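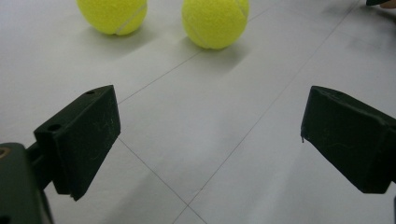

Trunden Picture House: progress report no. 2
To: Jovow Heritage Fund
From: Telma Zúñiga, project lead
22 March 2020

Dear all,

It has been a very good few months at the Trunden and I have been looking forward to writing this one! The first report was mostly scaffolding and paperwork. Since then we have got properly inside the auditorium, found some lovely things, and made a start on the part of the job your grant was meant for, the history and archive work as well as the plaster.

The ceiling
The rear half of the auditorium ceiling is finished. Jummont, our plaster contractors, lifted down the loose sections, cast replacements from the sound ones and had the whole bay back up a little ahead of programme. They also cleaned a test patch near the old projection ports and uncovered a soft green under the brown that everybody in town remembers. We think the green is the opening scheme, and the brown went on when the balcony was closed off. The architect would like to take two more paint samples from the side walls before we settle on a colour, and I agree with her. Samples are covered by the existing budget.

The front half is still to do. We can't move the tower forward until the stage floor has been propped, as there is a soft area on the left where rain came down the old organ chamber for years. The engineer has drawn up the propping and Jummont have priced it. It comes to £2,136, which I propose to take from contingency. Please could you confirm you are happy with that, as the grant terms ask for your agreement on anything over £2,000.

The seats
Of the original balcony seats, 50 are good enough to restore. The rest have rusted through at the feet, but we have kept the end standards with the cast sunburst on them, and those will go on the aisles. The upholsterer has done a sample in a dark red moquette and it looks wonderful. I sat in it for far too long.

The stalls seats are another matter. They date from the bingo years and are bolted straight into the rake, and taking them out has left a floor like a colander. The holes are being filled as we go.

The archive
This has been the happiest surprise of the lot. After the piece in the local paper, people began turning up with things: programmes, a page boy's cap, a whole run of manager's weekly returns that had been in a loft on Tkachuk Street since the cinema shut. The returns tell us what was showing, what the weather was like and how many choc ices were sold. They also settle an old argument about capacity. The trade directories give one figure and local memory another, but the manager's own seating plan has 2,512 including the boxes, so that is what will go on the display boards.

We have recorded interviews with two former usherettes and a relief projectionist. The projectionist drew us a plan of the box from memory, with the rewind bench and the spot where the second machine dripped oil, and when we took up the lino the stain was there.

Scanning is going more slowly than I'd like. The weekly returns are on thin paper, often both sides, and each sheet has to be laid flat overnight first. The programmes are done and catalogued.

The front of the building
The canopy is the one item that is behind. The steel is sound, but the soffit panels have to be made specially and the first batch came back the wrong depth. The maker is redoing them at no charge. The neon letters have been taken away to be tested, and we know already that the R and the second N will need new tubes.

Money
Apart from the propping, spending is in line with the profile you approved. The claim for this period is attached with invoices.

What comes next
Stage propping, then the tower forward and the front ceiling bay. Paint samples. Seat restoration to begin once the moquette is ordered. Our open day at the end of March has been postponed because of the coronavirus situation, and so have the remaining interviews, though one or two people have offered to write their memories down and post them. Jummont will let me know how the site is affected and I will pass on any change to the dates as soon as I have it.

If anyone at the fund has a photograph of the foyer before the kiosk was moved, I would dearly love to see it. We have the left-hand wall in several views and nothing at all of the right.

With many thanks,
Telma Zúñiga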